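# About Levora

Levora is a small agency that trains witnesses-in-waiting, by which we mean everybody. We run courses for shop staff, bus companies, housing offices and anyone else likely to be standing nearby when something gets pinched, and we teach them how to give the police a statement that is of some use.

We started out above a dry cleaner's in 2000, with one desk and a kettle that tripped the fuse. Our first course lasted 4 hours and was attended mainly by people who had been told there would be lunch. There was lunch. It has stayed on the programme ever since.

Most people, asked to describe a man who has just run past them, will say he was of medium height and wearing a jacket. That covers a good part of the country and a fair number of police officers. We get them to slow down, say what they saw, say what they didn't, and leave the guesswork to the television.

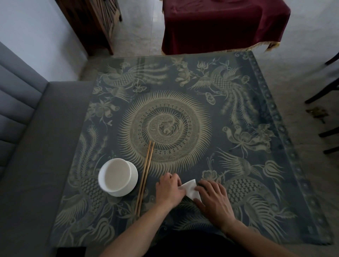
We now offer three courses. Grirari is the half-day one for front-of-house teams. Bamico is a full day and adds the paperwork: incident logs, keeping CCTV properly, and what to do when an officer asks for a copy and you can't find the password. Jin is for people who have been called to give evidence in court and would like to know where to stand, what to call the magistrate and whether they can bring a sandwich. (Not into the courtroom.)

The names were picked by a consultant. We have since parted ways, but the signs had been printed.

We don't investigate crimes, recover bicycles or give legal advice, although we are asked to do all of these most weeks, usually the bicycles. If you have information about an offence, please ring the police.

Courses run from September to June at your premises or ours, for groups of up to 49. Larger groups can be split – please don't just turn up with more chairs. Bookings for the autumn open in April, and the office answers the phone until 4 pm.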